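Interview: Shireen Kruger on the Maluleke Transfer Station Permit

Residents near the proposed Maluleke waste transfer station have until the end of March to submit written comments to the county. Shireen Kruger, who coordinates public participation for the Dimalico Watershed Council, spoke with us after the second hearing.

"We received 43 written statements before the doors opened," Kruger said. "Most of them concern runoff into Senia Creek."

The draft permit would allow the operator, Cesus, to accept up to 200 tons of material a day. Kruger said the Council does not oppose the station itself but is asking for a covered tipping floor and quarterly water sampling.
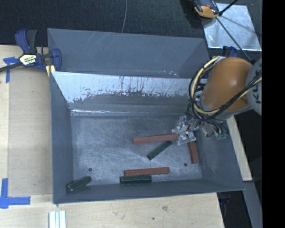 A metal bin with a scuffed, scratched floor.

Asked whether the county is listening, Kruger was measured. "The staff took careful notes — I will say that. We have asked for their responses in writing."

Archana Pal, a hydrologist advising the Council, will submit technical comments separately.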